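Small Racks and Stands: Tabletop Gallery

Shobha Gounder and Subbarao Joseph put this page together for the Arndale household workshop. It covers the small stands and racks that people keep on a kitchen counter or a table, how they are put together and how they are used. Most of them are simple things with a base, a pole or frame, and somewhere to hang or stack. We started the page in July and add to it when there is something new to show.

The workshop runs for 16 weeks and the stands take up the early part of it. If you are coming for the first time, read the notes before the pictures. They are short.

Notes on mug trees

A mug tree needs a flat base and a flat surface. If the table has a dip or a crumb under the base, the pole will lean and the mugs on one side will hang lower than the others. Wipe the table first.

Load opposite sides in turn. Two heavy mugs on neighboring hooks will pull a light stand over, and a tall one goes more easily than a short one. We weighed a plain stoneware mug from the Greris shelf at 400 grams, and a full tree of those is more than some bases can take.

Hooks that curl upward hold a handle well but are slow to unload. You have to lift the mug before you pull it away. Leave space above the top hooks if the stand is going under a cabinet – Subbarao allows nine inches at home and says it is enough.

Painted metal stands should be dried before they are put away. Water sits at the bottom of the pole, where it meets the base, and that is usually where the first rust shows. A dry cloth pushed around the joint takes care of it.

Notes on tables

Any table will do for this work if it is steady and has light from more than one side. A pale wood top is good for sorting dark parts and poor for white ones, so put a dish towel down if you are working with white hooks or screws. Fine scratches in the finish are not a problem. Keep cups of coffee on a different table.

Gallery: the mug tree

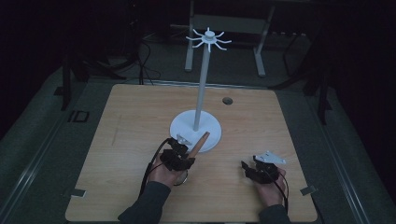

White mug tree on the wood tabletop, with the curved hooks spreading from the top of the pole. The dowel is held at an angle toward the round base.

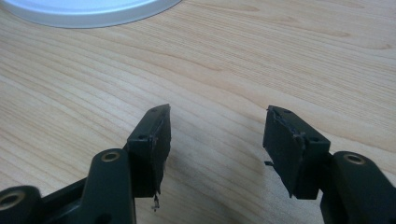

Table surface close up, with the grain running across it and part of a round white object in the upper left corner.

Next on this page

Plate racks are next. Shobha has a folding one from Mulavix and an older one with fixed slots, and we will show them loaded and empty. The folding rack is easier to store. The fixed one is better for large dinner plates, which tend to slide in the other.

After that come lid holders. Please bring one if you have one, and bring the lids that go with it. Mark them with tape on the underside so they go home with the right person.

Items already on the list: spice steps, a paper towel post, two fruit stands and the wire shelf from cupboard 33.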